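Household robots: your questions

Can a robot cook dinner in my kitchen yet?
No. At our Kurham test kitchen an arm can move a vegetable from one place to another, and it does this quite well when the vegetable is one it has met before. Peeling and cutting are still done by our staff.

Why do you practise in simulation first?
A mistake there costs us no plates. Each new task runs 3,000 times on the computer before we try it on the real bench at Imevthorpe.

How long does one simple task take?
Moving a potato to a board takes around 60 seconds on the real arm. A person needs 2. We are working on this, but please do not expect a big change by October.

What about the workshop floor?
It is easier there — the parts have the same shape and colour every time. Our partner Edbridge already uses two arms for sorting, with one person nearby.

Which foods are difficult?
Soft fruit, and anything with leaves. Root vegetables are more forgiving, although no two have the same shape.

Can I buy the Tshabalala arm for my home?
Not at the moment. It is heavy, it must be fixed to a strong bench, and it has no safety approval for homes with children.

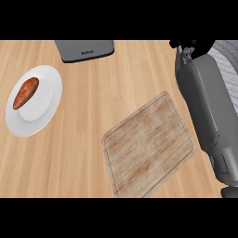
Simulated kitchen task: sweet potato on the plate, cutting board still empty.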